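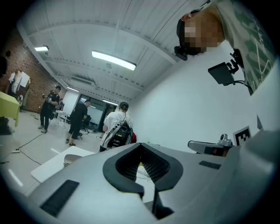 按 Edeltraud Aigner 的说法，手持夹爪采集套件的好坏，要看第三个小时的数据还能不能用，头十分钟谁家的都差不多。她据此建议，评测时把标称精度放到最后看，先看连续作业时的丢帧、时钟漂移和握持疲劳。本刊这次测试Stistness公司的Turnero套件，大体按这个顺序进行。

Turnero属于无本体采集设备。操作者双手各持一只夹爪，直接完成抓取、放置、折叠等动作，设备同步记录夹爪位姿、开合量和多路视频，后期再映射到机械臂上训练。与主从遥操作相比，它省去了现场机械臂，布置快，对场地要求低，代价是采到的动作未必都落在目标机械臂的可达空间内，需要在后处理阶段筛除一部分。

配置与版本

Turnero按三档出售。基础档含左右夹爪各一、标定板和单机版采集软件；标准档加头戴与胸前两路相机支架、背负式主机；工位档再加一套固定俯视相机和局域网网关。三档的夹爪硬件相同，日后可以补购配件升级，不必返厂。我们测的是标准档，固件为厂方随机预装的版本，测试期间未做更新。

数据处理由Urrutia负责。它是与Stistness合作的云端服务，完成时间对齐、轨迹重建和质量打分，按上传时长计费。用户也可以只用本地软件导出原始数据，自行处理，但本地版不带打分功能，轨迹重建的参数也只开放了一部分。对已有成熟处理流程的团队，这一限制影响不大；从零起步的团队基本绕不开Urrutia。

夹爪本体

外壳为浅灰色塑料，曲面较大，手掌贴合面积足够。握持区贴有防滑垫，钳口内侧是带细纹的黑色橡胶。钳口橡胶对光滑塑料件和布料的抓取比较可靠，对薄片类物体稍差，例如平放在玻璃上的卡片，要先推到边缘再夹。橡胶件以卡扣固定，可单独更换，手册给出的步骤写得清楚，首次更换用了不到五分钟。

开合由食指扳机控制，行程偏长。扳机阻力曲线前软后硬，操作者能凭手感判断是否已夹到物体，但长时间夹持较重物体时，食指根部会先疲劳。厂方提供两种复位弹簧，默认装硬簧。我们建议以桌面轻物为主的项目换成软簧，换后疲劳出现得明显较晚，开合量读数无需重新标定。

定位依靠夹爪上的黑白方形标记，辅以内置惯性单元。标记在视野内时，轨迹平稳；被身体或物体遮住后，系统转入惯性推算，误差随时间累积。这是同类方案的共同弱点，Turnero的处理方式是在标记重新出现后回溯修正前一段轨迹，修正过的区间会在文件中注明，便于筛选。

测试方法

测试共完成1,039段采集，单段为一个完整任务，从双手离开起始位开始，到双手回位结束。任务分为单手取放、双手配合和长序列整理三类，其中双手配合536段，占比最高，原因是它最容易暴露左右两路的同步问题。桌面物品取日常用品，不做特殊贴标，也不刻意控制摆放位置。

每段采集后立即检查原始文件，记录丢帧、时间戳跳变和标记丢失的时长。位姿精度另用一套光学动捕作为参考，仅在单手取放任务中测量。其余两类任务遮挡复杂，动捕本身也难以保证，我们没有给出数值，以免读者把两种条件下的结果放在一起比较。

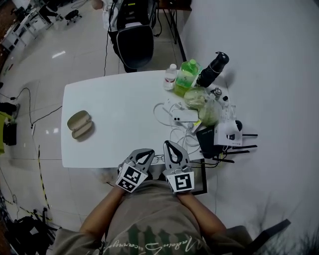 双手配合任务：两只夹爪在桌沿相对，标记位于夹爪基部。

结果

1,039段中，有43段因各种原因判为不可用。最主要的原因是标记长时间丢失，多发生在双手交叉或夹爪伸到身体侧后方时；其次是操作者误触暂停键。暂停键位于拇指自然落点附近，没有防误触设计，软件里也无法关闭，只能改为长按触发。改为长按之后，误触没有再出现。希望后续固件把长按设为默认。

同步表现较好。左右夹爪与两路相机共用主机时钟，连续采集三小时后，各路之间的偏差仍小于一帧。主机重启后需要重新对时，软件会弹出提示，但提示窗口可以直接关掉，关掉后仍能开始录制，这一点不够严谨。对时未完成的文件理应禁止写入，或者至少在文件头中标出。

反光表面对标记识别有影响。地面光亮、顶灯较密的室内，俯仰角较大时会出现短暂误检，表现为轨迹上的单帧尖峰。Urrutia的滤波能去掉大部分尖峰，本地软件则原样保留。自行处理数据的用户应在流程中加一步离群点剔除，阈值可从单帧位移入手设定。

杂物较多的桌面没有造成识别上的困难。充电线是例外：线缆被钳口带起时，夹爪会受到轻微牵引，轨迹本身记录无误，但训练后机械臂是否会学到多余的避让动作，取决于样本中此类片段的比例。我们的做法是在标注中单列一类，训练时可整体剔除，也可保留作对照。

佩戴与线缆

标准档的负担主要在背部和颈部。主机装在背包内，重量可以接受，线缆的走法则需要操作者自己摸索。随机附带的理线扣数量偏少，胸前支架引出的线容易垂在身前，俯身时可能进入相机视野。换用较短的线可以缓解，但短线属于选购件。头戴相机的绑带调节范围足够，连续佩戴一小时左右需要松开调整一次，调整后视角会变，必须重做外参检查。检查流程耗时两分钟，建议写进作业规程，与休息时间合并。

多人同场作业时，各套设备须使用不同编号的标记，否则会互相误认。出厂时每套编号唯一，补购的备用标记却不保证与原编号一致，下单时要注明设备序列号。我们第一次补购就因此返工，重新打印并标定花去半天。

费用与服务

Stistness给出的标准质保覆盖夹爪电机构件和主机，不含橡胶件与线缆。橡胶件的标称寿命为1,000次更换周期内的夹持计数，说明书在此处的写法含混，单位究竟是夹持次数还是作业单元，两处表格不一致。我们去函询问，厂方答复将在8月的手册修订中更正。在更正之前，按外观磨损判断更稳妥：细纹磨平即应更换。

Urrutia的计费以上传时长为准，空闲段同样计入。本地先裁掉起止空白再上传，可以减少支出，裁剪工具已含在采集软件中，默认关闭。服务条款允许用户要求删除原始视频而保留轨迹，删除请求在后台提交，生效后有邮件通知。人脸模糊在上传前于本地完成，处理速度取决于主机，长序列任务排队较久，采集量大的项目宜安排在夜间批处理。

与Zarklow的同类产品相比，Turnero的夹爪更轻，开合量分辨率相近，同步机制更完整。Zarklow的长处在于接口开放，轨迹重建可以完全在本地运行，参数也悉数公开，适合有自研算法的实验室。两家的数据格式互不兼容，转换脚本目前只有单向的，从Turnero转出时会丢失遮挡区间的注记，需要另存一份。

选购意见

以双手桌面任务为主、希望尽快得到可训练数据的团队，可以选标准档，并同时订购软簧、短线和一套备用橡胶件。工位固定、任务重复度高的，工位档的俯视相机能补上一部分遮挡，值得加价。基础档没有头戴和胸前支架，采到的数据视角单一，除了用于评估夹爪手感，我们看不出多少用途。

已经在用Zarklow的实验室不必为同步性能整体更换，先借一套样机，用自己的任务跑一遍长序列，再比较丢失片段的分布。Stistness接受样机申请，押金在归还后退回，往返运费由申请方承担。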